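Jobs & Notices > Paid Studies > Tech and Housekeeping

Print this page | E-mail this to someone

Search notices: Keyword or town Go

Housekeepers wanted: come work alongside our cleaning robots (and tell us what you think of them)

I run the people side of things at Hudano, where we look after furnished rentals, and I'm looking for 40 housekeepers, room attendants and shift leads for a paid study starting in August. If you clean for a living, keep reading!

Some background. Last year our crews in Bresten started sharing the job with Wekon floor robots. The robots do floors and a slow lap of each room, checking for things left behind. The people do everything else: beds, bathrooms, kitchens, guests who can't find the light switch. I figured everybody would love handing over the vacuum. A lot of them did, but a few told me the day got choppier, with more waiting around and more bending down to move things out of a robot's way. One crew asked who gets written up when the robot misses a corner, and I didn't have a good answer. I'd like to have one before we roll this out any further.

So we're doing a proper study with Hämäläinen, a small workplace research outfit (they pay you, we don't see your name). You'd practice first on a computer model of an apartment, planning which jobs you keep and which you hand off, and then do real shifts in real units. So far we've logged 983 practice runs from our own staff, and now I want people who don't owe us anything and will be blunt. 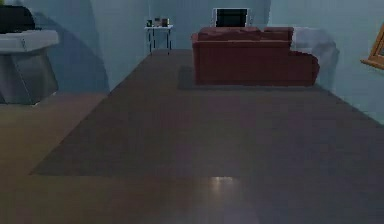 Both views come from the simulated rooms.
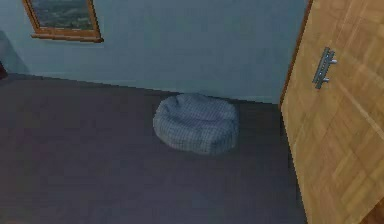
What you'd be doing: six practice sessions at a screen, then four half-day shifts with a partner and one robot. After each shift there's a chat with the researchers, and you can complain as much as you like. We want to hear about sore backs, dumb alerts, being rushed, being bored, all of it. You'll also help write the house rules on who can stop a robot, when, and who signs off on the room.

Who I'm after: anyone with a year or more of paid cleaning work, hotels, offices or homes. You don't need to be good with computers. If you've already worked next to a robot and hated it, please, please apply. You do need to be okay with lifting and stairs, because the real units are walk-ups.

Pay is $1826 for the full study, paid in two parts, and bus fare is on us. If you drop out halfway you still keep the first part. Nothing you say goes to your current boss.

We've had 87 people ask about this already, so don't wait too long. Write to the study desk at Hudano, put "Bresten study" in the subject line, and tell me where you've cleaned and which days you can't do. No resume needed, a few lines is plenty. I read them all myself and I'll get back to you either way.

Posted Friday, May 9, 2025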